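4.2 The bed as a sorting table

I want to spend a bit of time on beds, which I didn't plan to do when we started the Skitumau study. The plan was closets. I had a whole coding sheet for closets (rail, shelf, floor, back of the door) and I was pretty proud of it. Then the first few home visits in Droltumcombe came back and hardly any of the folding had been done near a closet at all. People carried the clothes to the bed, dropped them there, and worked standing up, bending over the mattress. So I threw out half the sheet and started over with the bed in the middle of it.

We ended up with 17 households and 3217 coded moves, where a "move" is any time a garment gets picked up, shifted, turned over, folded, or put down somewhere new. Each household did its ordinary seasonal changeover, the one where the heavy things go away and the light things come out. I asked people to do it the way they always do. A few apologized for their method before they'd even begun, and then went ahead and did something perfectly sensible.

What I noticed first was how quickly the bed gets divided up. It has no lines on it, no compartments, nothing to tell you where the shirts go, and still within a couple of minutes there's a working spot and a waiting spot. The working spot is nearly always the open part of the mattress closest to the person. The waiting spot is wherever the pile landed, and it tends to creep toward the wall or the foot of the bed as the session goes on. I've started calling the second one "the heap," which my reviewers may not love, but it's the word most of our participants used and I'd like to keep it.

Then there's outerwear, which breaks all of this. A T-shirt needs a patch of mattress hardly bigger than itself. A puffer jacket laid out for folding takes over the place. You have to flatten it, deal with the hood, bring the sleeves across, and press the air out, and while you're doing that everything else gets shoved sideways. Figure 3 shows a quilted jacket in the working spot with one sleeve already lying across the body, and a plaid shirt and other fabric over to the right.
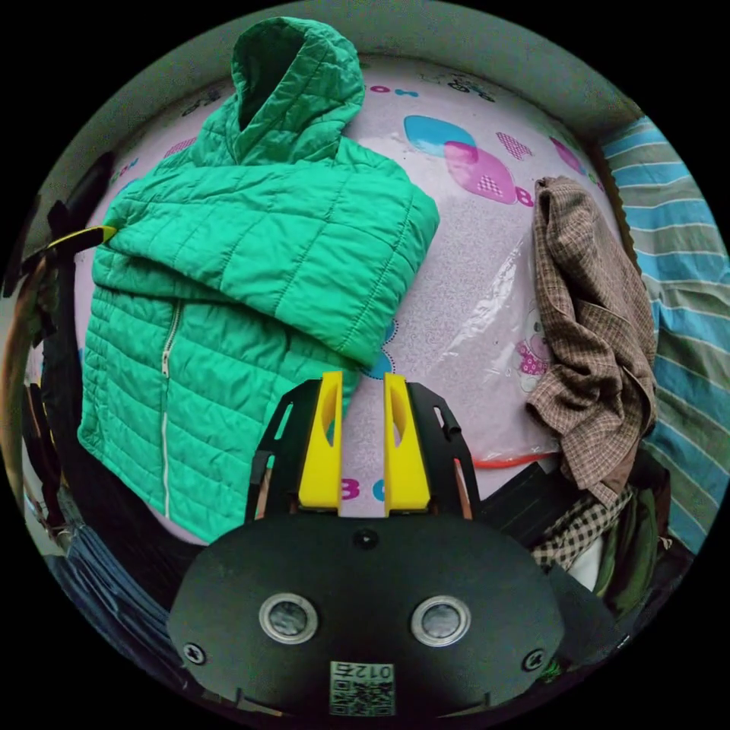
Figure 3. Green hooded puffer jacket spread on a printed bed cover, right sleeve folded across; plaid shirt, checked fabric, and a dark olive garment at right.

So how do people handle something that big? In our coding there were two main routes, and I'll admit I have a favorite. The first I call sleeves-first. The jacket goes down flat, each sleeve comes over the chest, and then the whole thing is folded up from the hem or rolled. The second is hood-first, where the hood gets tucked down into the body before anything else happens. Hood-first looks fussier when you watch it, and people who do it are often teased by whoever else is in the room (this came up on more visits than I'd have guessed!), but it leaves you with a squarer bundle and you don't have a floppy bit hanging off the end when you try to get it into a bag.

Of the 17 households, 12 used sleeves-first for every padded jacket they handled. The rest used hood-first or swapped between the two depending on the jacket. When I asked the swappers how they chose, the answers were all about the fabric. Slippery shells don't stay put, so they wanted the hood in early as a kind of anchor. Cotton-lined parkas were fine either way. I hadn't thought to code shell fabric at the start and had to go back through everything to add it, which took up most of a June I'd meant to spend writing.

The zipper question is smaller but I can't leave it alone. Do you close it before folding? I do, always, all the way up, and I had assumed this was normal. It's a very split field. Some people close it because an open front slides apart as soon as you lift the bundle. Others leave it open to let the air out while they press, and then they don't bother going back. One participant closed it halfway, every time, on every jacket, and when asked about it said that was where her hand stopped.

Back to the heap. Once a jacket is in the working spot, the heap stops being sorted. I mean that pretty literally: during jacket folding, 11 of the households made no moves at all on anything else. Shirts that had been smoothed out earlier got crumpled again when they were pushed aside, and some had to be refolded from scratch. That's wasted effort, and it's the kind that doesn't show up if you only count finished items, which is how the earlier closet studies (my own included) did it. If you ask people how long the jackets take, they give you the time for the jackets. They don't add in the three shirts they had to do twice.

The obvious advice would be to do the jackets first, on a clear bed, before the small stuff comes out. I tried this at home one Saturday and it was great for as long as it took me to realize I had nowhere to put the finished jackets except the bed. If your storage bags are open and waiting, fine. If they're under the bed behind a suitcase, as mine were, you've just built a bigger heap out of nicer parts. A handful of our households got around this with a chair, and one used the ironing board at its lowest setting, which I thought was brilliant and have since copied.

I should also say something about bedding, since it shares the surface. Blankets and spare covers were in the way on most visits, and people were very patient with them. They got pushed up against the wall or dropped over the headboard, then dragged back when they slid down. In the Pacheco coding scheme these would be scored as "non-task objects," and I followed that for the first round. I don't think it's right anymore. A blanket shoved to one side is what makes the working spot the size it is, so in the second round I gave bedding its own category and scored each shift the same way as a garment move. The totals in Table 2 use the second round.

What I can't tell from any of this is whether a bigger bed helps. You'd think so. But the two largest beds in the study also had the largest heaps, and the Jilar pilot, which was done mostly in single rooms with narrow beds, had people finishing one garment at a time and carrying it off before starting the next. I come back to that comparison in Section 5, where I look at walking distance between the bed and wherever the clothes end up.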